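Practical Food Preparation, Unit 7
Handout: Steamed rice for a group table
Instructor: Mirjam Lehner
Revised 2018-03-20

Read this before you come to the practical. You will work in pairs, and each pair cooks one pot, portions it and leaves the table as they found it.

Before cooking

Clear the table and wipe it. Bring the rice, the measuring cup, a colander, the paddle and the bowls over together, so that you are not walking back and forth with wet hands. Check that the cord of the cooker reaches the outlet without crossing the place where your partner stands.

Level the rice in the cup with the back of a knife. Rinse it in cold water until the water is nearly clear, then drain it well. Water left in the colander counts toward your total, and this is the usual cause of a soft pot.
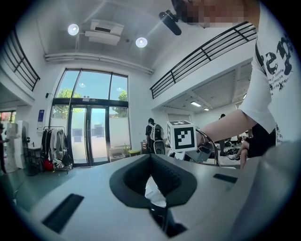
Dry the outside of the inner pot before you set it in the housing. A wet pot hisses on the heating plate and can leave marks. Turn it slightly left and right to seat it, then close the lid and start the cycle. Write down the start time.

Resting and opening

When the cycle ends, leave the lid shut for ten minutes. The steam evens out the top and bottom layers during this time. Students who open early get a dry surface and a wet base — see Abílio Baptista's comparison on page 2 of the Tanner notes.
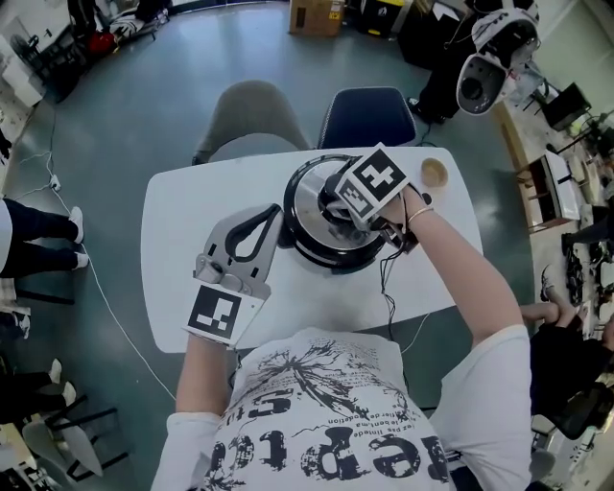
Opening is the step where most small burns happen. Tilt the far side up first so the steam goes away from your face, and keep your forearm out of its path. With a round cooker that has a steel lid and a black rim, like the one on our white table, treat the steel as hot. Keep the serving bowl off to one side, as the small tan one is, so that nothing sits under the lid when it comes away. Loosen the rice with the paddle from the edge inward. Cut and fold, do not stir.

Portioning

Wet the paddle, fill each bowl loosely and do not press. Weigh the first bowl and match the others to it. Last November the Coltow group had a total cooked weight of 556 grams from one pot. Record your own figure on the sheet.
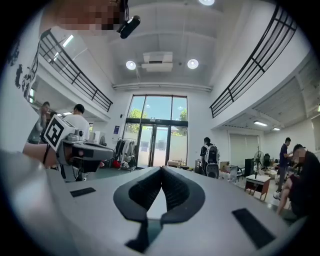
Steam needs somewhere to go, so think about the room as well as the table. In a low kitchen you would run the hood for the whole resting time. Our space is two stories high, with an air-conditioning unit up in the white ceiling, and vapor from a single pot spreads out quickly. Food on the table also cools faster than you may be used to — cover filled bowls with a plate if the other pair is behind.

Cleaning up

Unplug the cooker and let it cool. Soak the inner pot, wash it with a soft sponge and wipe the rim by hand. Push the chairs back in.

Record sheets go to Severin Thaler.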